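Collecting demos with hand-held grippers – how much should the table change?

Reading time: 3 min

skarow_lab
We are a small group and we started in October to collect demonstrations for a policy that has to pick up bowls and small kitchen things. We use a hand-held gripper with a fisheye camera, no robot in the collection phase. Until now we have 613 episodes, all from one table, one background, and the objects move only a little between episodes. On the same table the policy is quite good. In the kitchen next door it fails nearly every time, it goes down beside the bowl and closes on air.

My question: is it better to record more on the same table until it is very stable, or to move now to other places? My colleague wants first 200 more at the same table.

Norkolier
Move now. I would not record even one more at that table. We made this mistake and lost three weeks. The policy learns your background, and then the background is gone and it has nothing to hold on to.

serrano_k
I don't agree fully with Norkolier. When you change everything at the same time you can't find your errors. Is your tracking good? Are the finger widths calibrated the same in all sessions? On a fixed table you see this quickly. In ten different kitchens you only see that it doesn't work.

What we do: one fixed station for checking the gripper and for training new people, and all the real episodes are taken somewhere else. The station episodes don't go in the training set.

skarow_lab
Thank you both. Tracking: we lost 68 episodes from the 613, mostly when the person came too near to the wall and the camera saw only white paint. So the usable number is smaller than I wrote.

Norkolier
That is one more reason to leave the table. A plain wall is bad for SLAM. A plain cloth too, by the way. I know people like to hang a cloth because it looks tidy, but it gives few features to track.

judberg_m
A cloth is fine if you put something on it or if there are enough objects on the table. We have used one for a long time. The mapping video is more important in my opinion. Do you walk slowly around the table before the first episode? If the map is poor, all the episodes after it are poor, and you will blame the wall.

skarow_lab
We make the mapping video once in the morning. Then we sometimes move the table a little in the afternoon. I suppose this is wrong.

judberg_m
Yes, this is wrong :) New map each time something big is moved. Small objects don't matter so much.

serrano_k
+1 for the map. Also please write down who recorded each episode. We had one person who approached always from the left and very fast, and the policy copied him faithfully.

Norkolier
I still say that the number of places matters more than the number of episodes. Three repeats with each layout and then change it. But ok, fix the map first.

skarow_lab
We decided to make a new map after each move, and to go to the kitchen next door and two offices with the same bowl. My colleague is not completely convinced, he gets his fixed table for testing. judberg_m, can you show how your table with the cloth looks? I would like to compare the distance and the amount of objects.

judberg_m
Sure, this is the view from the gripper. The small beads or grains in the bowl are from our scooping task, for you an empty bowl is enough.

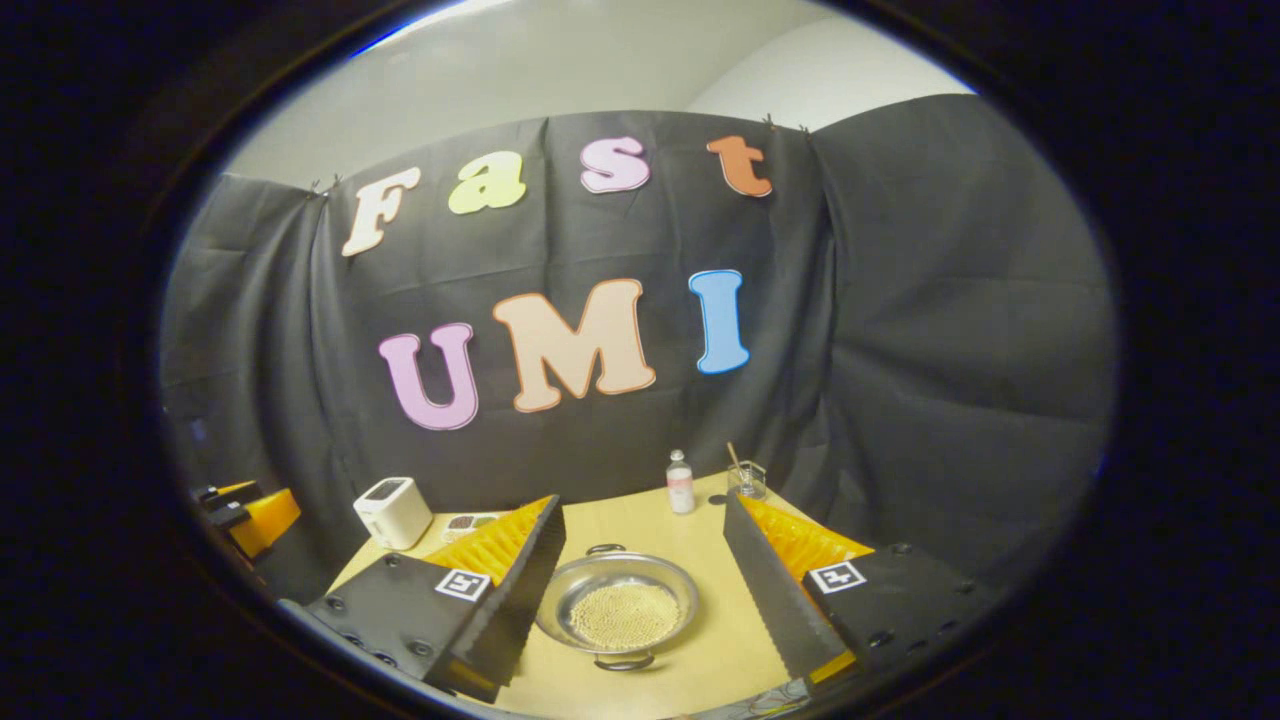

Gripper view of the Judberg table: steel bowl between the fingers, toaster on the left, black cloth with the foam letters behind.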